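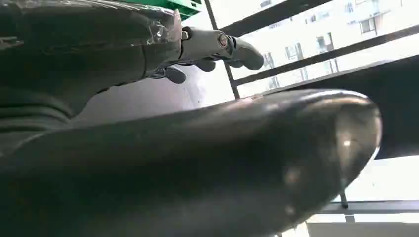 View from the wrist camera during the January open day, with the second hand and its film-wrapped forearm behind.

Lumside two-hand handling project: progress report, January

Prepared by Usa Inthanon for Femke Verbeke, Plonero

The main item this month was the open day. We ran it at the Lumside workshop from 10 a.m. to 3 p.m., with 35 visitors booked through Otier and Orozco. Each group got a short talk, then a demonstration of both arms, then time for questions. The wrist camera view was put up on a screen so people at the back could follow the fingers.

We completed 30 demonstration runs. Most were the crate task, where one hand steadies the crate and the other takes parts out. Two runs were stopped by the operator when the hands came too close together. Both were restarted within a few minutes and no parts were damaged.

Visitors from Orozco asked mainly about cycle time and how often the fingertips need replacing. We told them we do not have enough hours on the current set to answer the second question. Otier would like to send us a box of their own parts for a trial. I have said yes, subject to your agreement.

Data collection continued on the other working days. The total now stands at 1086 recorded runs against the target of 3000. We are behind the plan by two weeks, mostly due to setting up for the open day.

Spending on the event was $3000, as budgeted. Catering came in under and the screen rental came in over.

Next month:
Return to full recording days.
Change the spacing limit between the two hands and retest.
Agree on a parts list with Otier.

Please let me know whether the Otier trial can be charged to the current grant or needs a separate request.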